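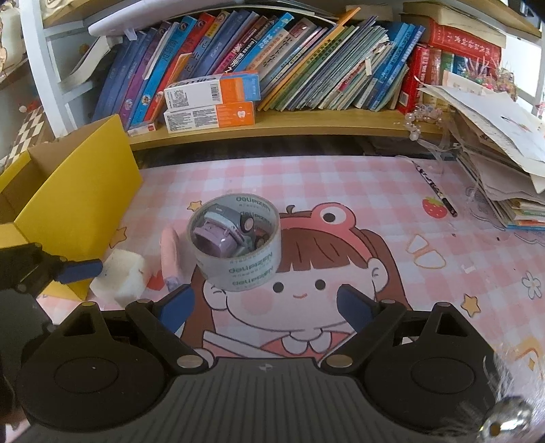
Nirnham Toy Library
Packing desk check, with comments
Completed by: Marit Eide
Date: 12 August 2019
Copy to: Randi Sandberg, Hjørdis Strömberg

Thank you, everyone, for leaving the desk ready for me. I have gone down the usual list and written rather more than the little boxes allow, so please bear with me and read to the end when you have a cup of tea in hand.

1. Desk mat lies flat, no curled corners
OK. It is the pink-and-white checked one with the big cartoon girl, which the children always want to come round and look at (and quite right too, she is lovely). Wipe it with a damp cloth only, please. The spray from Söderlund took the print off the last mat we had and I was sorry to see it go.

2. Cartons sound, flaps not torn
OK. The yellow one open on the desk is for the Joltard parcel. Do press along the bottom seam with your palm before anything goes in, and if it gives at all, tape it a second time. Maximum weight is still 10 kg for anything that has to go up the stairs.

3. Tape stored safely
Comment. The wide roll with the green "delipizen" lettering is lying flat, which I like, as it can't roll off. But there is a small grey and lilac toy inside the ring! I know it makes a handy little cup, and I have dropped things in there myself, but small toys go in the tray, please, or they get missed when the parcel is closed.

4. Loose small items cleared from the mat
Not yet. There is a white foam-like cube by the bottom corner of the yellow box, and a narrow pink piece between it and the tape. Si-eun Yook has the contents sheets and will know which set they belong to. If she doesn't, put them in the lost pieces jar with a note.

5. Wheels and small parts firmly attached
To do. Every toy with wheels gets a gentle tug and a twist before it is packed, including the little one in item 3. Anything that moves when it shouldn't goes to Ivar Strömberg for mending, and he has asked for a label saying what is wrong, as "broken" leaves him guessing.

6. Scissors and cutters put away
OK. Top drawer, blades to the back. The Corkora cutter needs a new blade and I have ordered 2.

7. Walkway behind the chair clear
OK now. I moved a bag of wrapping paper to the cupboard. Do watch this one in the afternoons, when we are all in and out with our arms full.

8. Labels and forms in stock
OK. We have 400 address labels, so no more needed before October.

Follow-up: items 3, 4 and 5 before the Joltard parcel is sealed. Hjørdis, would you initial them on the sheet by the door?

M.E.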